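The winter hat box

4 June 2024

I finally did the winter woollens this week. They should have been washed and put away in spring, but we had that long cold spell and every time I went to start, someone wanted a hat again. So they stayed in the basket by the door until I got tired of stepping round it.

We keep hats, gloves and scarves in a single box with a lid. It used to be two boxes and I gave one up when we moved, on the grounds that if it doesn't fit in one we have too many. That meant sorting before washing. I tipped everything out on the bed and made a pile to keep and a pile to go. Single gloves went straight in the second pile. I have kept single gloves for years in case the other one came back, and none has.

Scarves were easy. Hats were harder, as most of ours are hand-knitted and I know who made them. Anouk Van Hecke made most of them, and she does ask.

I wash knitted hats by hand. The machine has a wool setting and I used it until February, when it turned a perfectly good grey hat into something that would fit a teapot. Now I fill the bathroom sink with water at 30 degrees, put in a small squirt of wool wash (I use Plustard, which is cheap and doesn't smell of much), and leave them in for some 5 minutes. No rubbing. Then I rinse, press the water out against the side of the sink, and roll each hat in a towel. They dry flat. If you hang a wet hat on a peg it grows a point and you will be looking at that point all next winter.

Blue hats get their own water. I learned that with a cream scarf. 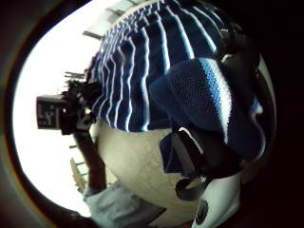
Pak-hei Hsiao says I am making work for myself, and that a knitted cap can go years without a wash if you air it on a windowsill and brush it now and then. He may be right for the ones that only get worn on dry days. Ours get worn for football and the allotment, and airing won't shift that. I have taken the brushing idea, though. A soft clothes brush takes off most of the bobbles before they get bad, and it is quicker than picking at them.

While I was at it I looked over the edges. The ribbing goes first, where it gets pulled down over the ears, and once a stitch has gone it runs. I had a couple to catch with a crochet hook and a bit of matching wool. The mends show if you look for them. I don't mind that on a hat.

Striped ones need a little more care in the drying. I had one where the dark colour crept into the white along the join, only slightly, and I think it was from leaving it rolled up in the towel overnight. Now I unroll them as soon as the towel has taken up what it can.

The box went back on top of the wardrobe with a bag of cedar chips in it. I bought those from Wolden, 540 grams, far more than one box needs, so the rest are in with the jumpers. I also wrote a list of what's inside and taped it to the lid, so I don't have to bring the whole thing down to find out whether we own a second pair of mittens. We do.

The pile to go is in a carrier bag in the hall. Jasper Verbeke has asked for the odd gloves to put over his outside taps.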